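Categoría: Guías de uso > Biblioteca y catálogo

4. Crear y ordenar una serie de libros en Skorkari

Esta sección explica cómo agrupar los títulos de una serie juvenil o infantil para que aparezcan en orden de lectura en la ficha pública. Se aplica a la versión 2 de Skorkari. Si la biblioteca todavía trabaja con la versión anterior, el menú Series está dentro de Colecciones y algunos nombres de campo cambian.

4.1 Antes de empezar

Compruebe que su cuenta tiene permiso de edición. Las cuentas de préstamo pueden ver las series pero no modificarlas. Compruebe también que cada libro de la serie tiene ya su propio registro, con título, autor e ISBN. Skorkari no crea registros desde la pantalla de series.

Conviene tener los libros a mano. En las reediciones el número del lomo no siempre coincide con el de la portadilla, y el programa no puede decidir cuál vale.

4.2 Crear la serie

1. Abra Catálogo > Series y pulse Nueva serie.
2. Escriba el nombre de la serie tal como figura en la portada, sin el título del primer volumen.
3. En Título original, escriba el nombre en el idioma de la primera edición. Puede quedar vacío.
4. En Edad recomendada, elija un tramo de la lista. Si los volúmenes abarcan más de un tramo, elija el del primero.
5. Pulse Guardar. Skorkari asigna un número interno a la serie, por ejemplo 2687. Anótelo si va a importar los volúmenes desde un archivo.

Nota: el número interno no se puede cambiar ni reutilizar, aunque la serie se borre.

4.3 Añadir los volúmenes

1. Dentro de la ficha de la serie, abra la pestaña Volúmenes.
2. Pulse Añadir y busque el libro por ISBN o por título. La búsqueda por ISBN admite guiones.
3. Seleccione el registro y escriba el número de orden.
4. Repita los pasos 2 y 3 con los demás títulos.
5. Pulse Aplicar orden.

Se pueden usar decimales para los relatos intermedios. Un cuento que transcurre entre el tercer libro y el cuarto se numera 3,5. Los especiales de Navidad o de verano que no siguen la trama se dejan sin número y se marcan como Extra — aparecen al final de la lista, por orden de publicación.

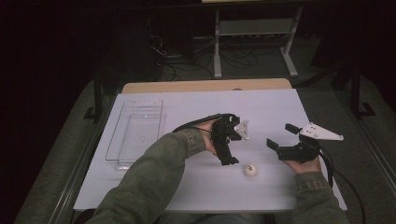 Si la serie tiene más de 65 volúmenes, la ficha pública los reparte en varias páginas. El orden se mantiene de una página a la siguiente, pero la opción Mover arriba solo funciona dentro de la página abierta. Para pasar un volumen de una página a otra, cambie su número de orden a mano.

4.4 Volúmenes dobles y ómnibus

Un tomo que reúne dos novelas se añade una sola vez. En el campo Contiene, indique los números separados por un punto y coma. El lector que busque cualquiera de las dos novelas verá el tomo doble junto a las ediciones sueltas.

No cree una serie aparte para los ómnibus. Las reservas no se comparten entre series, y un lector puede quedarse en espera de un libro que está en el estante.

4.5 Series con varios autores

Es frecuente que una colección infantil lleve en portada un nombre y que el texto sea de otra persona. En ese caso:

1. Deje en Autor de la serie el nombre que figura en la portada.
2. Abra el registro de cada libro y añada al escritor en Otros responsables.
3. Active la casilla Mostrar en búsqueda si quiere que el lector lo encuentre por ambos nombres.

La biblioteca Pangilinan, donde se probó esta función, tenía 761 registros en esta situación. Lorna Estrella los corrigió con la edición por lotes, que se explica en la sección 6. Para menos de veinte libros es más rápido hacerlo uno a uno.

Precaución: la edición por lotes sustituye el contenido de Otros responsables, no lo amplía. Los ilustradores y traductores que ya estuvieran anotados se pierden. Exporte antes una copia del listado.

4.6 Comprobar el resultado

1. Abra la ficha pública de la serie con la sesión cerrada.
2. Revise que el primer volumen lleva la etiqueta Empezar por aquí.
3. Pulse el último volumen y compruebe que no ofrece Siguiente.

Los cambios tardan alrededor de diez minutos en llegar al catálogo público. Si al cabo de ese tiempo la lista sigue como antes, vuelva a la pestaña Volúmenes y mire si quedó sin pulsar Aplicar orden. Los números se guardan al escribirlos — el orden no.

4.7 Borrar una serie

Borrar la serie no borra los libros. Los registros quedan sueltos en el catálogo y conservan sus préstamos y reservas. El número de orden sí se elimina, y para recuperarlo hay que restaurar una copia de seguridad.

Revisión del texto: Dindo Dela Peña.

Artículos relacionados
Importar registros desde Virden
Portadas: tamaño y formatos admitidos
Edición por lotes, paso a paso
Imprimir tejuelos con Zinent
Reservas sobre una serie completa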